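Shape Sorter Project, Part 2
Wanting Zhong, December 2019

So I picked the shape sorter for my project, mostly because I loved mine as a kid! I called it Titik and went for green, with a star, a hexagon, an oval and plenty of round holes (big and small). Getting the layout to feel right ate up almost 400 minutes, whoops.

The tall light blue block stands up nicely over on the right side, next to the oval.

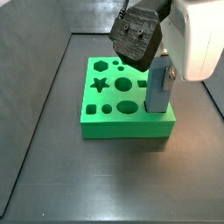
What I'd change

I'd space the small holes out more, and I want to try a red one in February.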